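Parking and lawn seating at the Uvach Amphitheater for the free show in April?

Posted in Concerts & Events, Flumerham

My sister and I are driving in for the free Enriquez concert at the Uvach. The listing says gates at 5 and the first opener at 6:30, but it says nothing about parking or whether lawn spots are first come, first served. We live 87 miles away, so I don't want to get there and find the lot full. Is the lot next to the gate free too, or only the show? Can we bring low chairs? And do they scan something on your phone or just let people walk in?

Jade Friesen

Audrey-Anne Caron
I went to the one last spring. The show is free but the near lot is not. It was 8 dollars a car, cash or card, and it holds 200 cars. It was full well before the opener went on. The overflow lot behind the feed store is free and it's a ten-minute walk on a gravel path — bring a flashlight for the way back.

Lawn is first come, first served. Low chairs are fine if the seat is close to the ground. They made people with regular camp chairs move to the back fence. Blankets can go anywhere except the strip by the sound booth. You do need a ticket even though it costs nothing. You reserve it on the Gandelo site, and the limit is 2 per person. They scanned mine at the gate, and a printed one worked for the man ahead of me.

If you want the near lot, I would be there by 4. The line to turn in backs up to the light.

gravelroad_pete
no idea about parking, we always get dropped off. food lines are long so eat first. they let you bring in one sealed water bottle, or they did anyway. Enriquez played nearly two hours last time and the second half was better

Jade Friesen
Thanks, both. I reserved our tickets this morning. The site didn't mention chairs, so I'll call the box office about the height limit and post what they tell me.

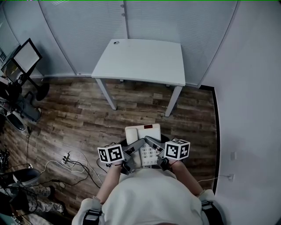 A white corded desk phone with a keypad.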